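Handout 4: Two-arm bench, homing and cable routing
Chanida Jaidee, Wurnley shared workshop

12 comments | 31 shares

Both arms must be homed before the Zarum controller will accept a motion command. Home the left arm first. The order is fixed in the config file, and reversing it puts the right elbow inside the left arm's sweep.

Set the speed limit to 200 mm/s for all first runs. The reach limit is 210 mm from the centerline on each side. Write both values to the controller, power cycle, and read them back. A value that was typed but not stored reverts to 3000, the factory default for every numeric field.

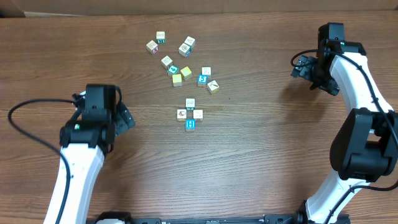

Cable slack is set with the wrist at full rotation, never at rest. Turn the wrist to one stop, then the other, and tie the cable at the joint housing only. A tie farther down the link will pull on the connector when the elbow folds.

Blocks for the sorting exercise:
- Start with 2 blocks, one per arm.
- Leave a finger's width on each side of a block for the open gripper.
- For a rotated block, turn the wrist to match before closing.
- Log every missed grasp with the block's face and angle.

The Kiredora script assumes the table height from the last calibration. If the table has been moved, run the touch-off routine again. Bring your log on Saturday. Section 5 covers handing a block from one arm to the other.

Share (31)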